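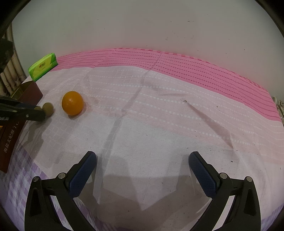 *One of the oranges, with the gift box on the left*

**Can I pack fresh oranges in a shiny lined gift box without them going bad?**

Posted by Dalia Ouali, 09/02/2019

Hi all! I've got a reddish-brown gift box that's a shiny yellow-gold on the inside, and I want to fill it with fruit for my aunt in Carholm. She moved there in June and keeps telling me the oranges at her store are terrible, so oranges it is (plus whatever else fits — probably a few nuts or some hard candy in the gaps).

My problem is the lining. I did a box like this for a coworker last year, a different one but also shiny inside, and when she opened it the fruit at the bottom was soft and one had that blue-green fuzz on it. I was mortified. I'd packed it the night before, closed the lid, tied a ribbon around it and left it on the counter next to the stove, which I now suspect was dumb.

So do I need to take the shiny stuff out? I'd hate to, it's the prettiest part! Should I wrap each orange in something? And is it okay to wash them first? They feel a little waxy and I always rinse mine before I eat them. The box has to last two days, one sitting at my place and one getting to her. I've got the table covered with a pink and white cloth and everything laid out on it, and now I'm scared to start.

Oh, and the oranges roll all over the place on the cloth, if anybody has a trick for that. I chased one under the couch this morning.

---

**Wekesa Barasa**

I packed fruit boxes at a farm stand outside Berkbridge for a lot of years, so I have opinions on this one. Keep the lining. It's fine. What got you last time was most likely damp fruit in a closed box near a warm stove, and any box would have done the same thing to you.

Don't wash them. I know, everybody wants to. If you already have, dry them really well with a dish towel and then leave them out on the table overnight, not touching each other. Water likes to hide in the little dip where the stem was, so turn them over at least once.

Check every single one before it goes in. Press gently with your thumb, all the way around. Any soft spot, any nick in the peel, you eat that one yourself. One bad orange will take its neighbors with it.

For the box, crumple some plain tissue paper and put a layer on the bottom so the fruit isn't sitting right on the shiny part. It slides around on that stuff, and if there's any moisture it has nowhere to go. Then wrap each orange loosely in its own square of tissue and twist the top. I leave a couple unwrapped on the top layer so there's some color when the lid comes off. Heaviest fruit at the bottom, and fill the gaps with more tissue until nothing shifts when you tilt the box.

Pack it as late as you can. If you have to do it the day before, leave the lid off until you're walking out the door, and put the ribbon on last. A cool bedroom is a good spot.

I must have done 1,000 of these and I still get one wrong now and then, so don't beat yourself up over the coworker.

---

**Gus Blackwood**

just put them in the fridge

---

**Nafula Mugo**

I'd go along with most of what Wekesa said, but I want to add something about the nuts and candy. Put them in their own little bags and close them up! I once tossed loose peppermints in with clementines and everything tasted like toothpaste. Wrapped hard candy also gets sticky if it sits against fruit for long.

About the fridge — it's okay for storing oranges, but I wouldn't move them straight from the fridge into the box. They sweat when they warm up, and then you're back to damp paper. If yours have been in there, take them out, give them time to come up to room temperature, and wipe them before you wrap anything.

For the rolling, fold a dish towel into a long strip and make a ring out of it on the table. Corral the oranges inside while you work. A baking sheet with a rim does the job too, but it's noisier and takes up more room. I've also used a muffin tin, which is great if your oranges are small and useless if they're the big navel kind.

And please tell us how the box turns out, I'd love to know if your aunt likes it.

---

**Dalia Ouali**

Thank you!! I did wash a few of them, so those are going on a towel tonight, and I'm buying tissue paper after work. Gus, they were in the fridge last time too, for what it's worth.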